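The grasp planner has opinions now

I spent most of November rewriting the part of Custach that decides where to grab things. The old version had one rule: find the middle of the object, close the gripper, hope. It did fine on anything shaped like a brick. Sadly, people keep very few bricks in their kitchens.

The new one samples 2000 grasps per object, throws out the ones that would put a finger through the counter, and scores what's left. I gave the score 3 terms, which was one more than I understood. Natália Tichý read the code and asked why the third one, the penalty for being far from the center, had its sign flipped. I said I'd look into it, in the tone of a man who had never seen that line before.

With the sign fixed, the planner went for the middle of everything again, so I had rebuilt the old version at two thousand times the cost. I turned the weight down to almost nothing. Now it likes ends. Give it something long and limp and it'll take one end every time, like somebody picking up a sock they don't trust.

The nasty bit was plates. Our collision check treated a plate as a solid box, so anything lying in the well counted as buried and the planner gave up without logging a word. I swapped the box for a proper mesh, and planning got slower, and I got a lot of coffee. 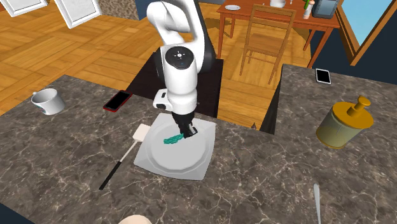
Closed on the right end of the teal thing, in the well of the square plate. Simulated kitchen, very real marble bills avoided.

Next is wrist angle, where the planner still treats two nearly identical poses as strangers and dithers between them. I have a fix on a branch called "temporary2". The first "temporary" has been in main for three years.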